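3.2 What people keep, and why

I went into this part of the study expecting to hear about money. We had 285 households in Drovport fill in the August questionnaire, and I'd more or less written the paragraph on resale prices in my head already. Then the answers came back and hardly anyone mentioned price! They wrote about photos, old school essays, and a vague plan to "sort it out one day".
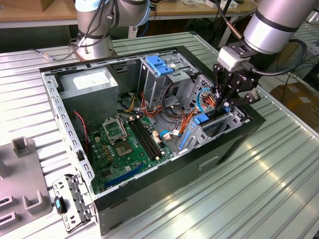 Figure 3. Desktop computer on its side with the case open, CPU socket empty.

The old family desktop came up again and again (under stairs, mostly, or behind the coats). Phones get passed to a cousin, laptops go in a drawer, but a tower is big and awkward and still it stays put. I found that lovely and a bit maddening, as it wrecked the tidy size scale we'd borrowed for the first draft.

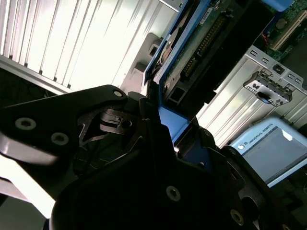 Lindiwe Mthembu
Research Fellow in Household Studies, Merorgate

So we went back and talked to 15 of the households at home, over tea where it was offered. I asked each of them to tell me the story of one thing they couldn't let go of, and then I tried very hard to keep quiet.

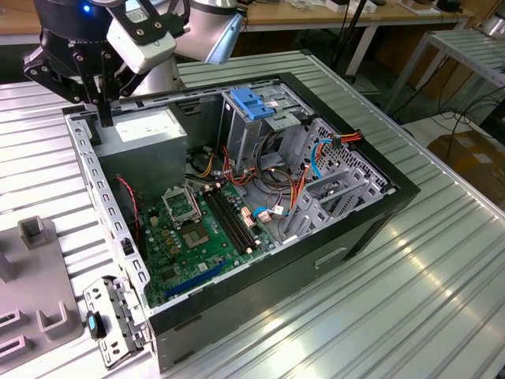 Most of the stories began with a worry about what was still stored on the machine. One woman had kept hers for 18 years and couldn't remember the password, but her late father's letters were on it, and to her the whole box was the letters. I don't think our original coding sheet had room for that, so we added 2 new codes, "holding" and "putting off", and went through all the transcripts again.
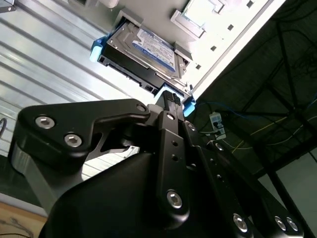
The two overlap more than I'd like, and the Idberg pilot had the same trouble with wardrobes. Where a passage fitted both I've counted it under "holding", and the tables in 3.3 follow that rule throughout.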